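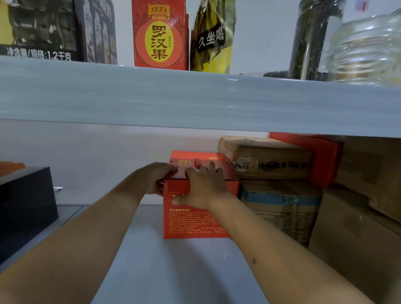
We have a movie night at our house twice a month, more in the winter, and over the years I've picked up a few habits that make it a nicer evening for everybody, me included. I used to spend the first half hour of every film on my feet, hunting for napkins and asking who had just walked in on screen.

## Before the movie

Pick the film the day before. I can't stress this enough! We once scrolled through trailers from seven o'clock until almost nine, and by then half the room was yawning. Now whoever hosts chooses, and everyone else gets to grumble a little, and that's part of the fun too.

Check the running time, and count back from when people need to be home. For anything over two hours I plan an intermission (old movie theaters had them, and I miss them dearly). Look for a quiet spot, right after a big scene, and write the time on a sticky note so you don't have to guess.

If you're watching a subtitled film, play a minute of it beforehand and sit in the worst seat in the room. You may want to make the letters bigger, or move that seat.

## Popcorn on the stove

Use your heaviest pot with a lid. Put in enough oil to cover the bottom, drop in 2 kernels, and wait for both to pop. Then add the rest in a single layer, take the pot off the heat for half a minute, and put it back. They pop much more evenly that way. Tilt the lid a crack to let the steam out — otherwise you get chewy popcorn.

Fine salt sticks far better than coarse. If all you have is coarse, grind it down with a mortar and pestle, or crush it under a rolling pin in a folded dish towel.

Leftovers can be crisped up the next day. Spread them on a baking sheet and give them a few minutes in a 200 degree oven, and keep an eye on them.

## Light and sound

Turn off the ceiling light but leave one small lamp on behind the couch, where it won't reflect in the screen. My eyes feel much less tired afterward.

If the voices are hard to hear under the music, look in the sound menu for a setting called "dialogue" or "speech." And pull the speakers out of the bookcase if that's where they live. Ours boomed like a barrel for years.

## Afterward

Soak the buttery bowls in hot water with dish soap before you start talking about the ending. We can easily go on for 20 minutes about whether the last scene was needed — and cold butter is a chore to scrub.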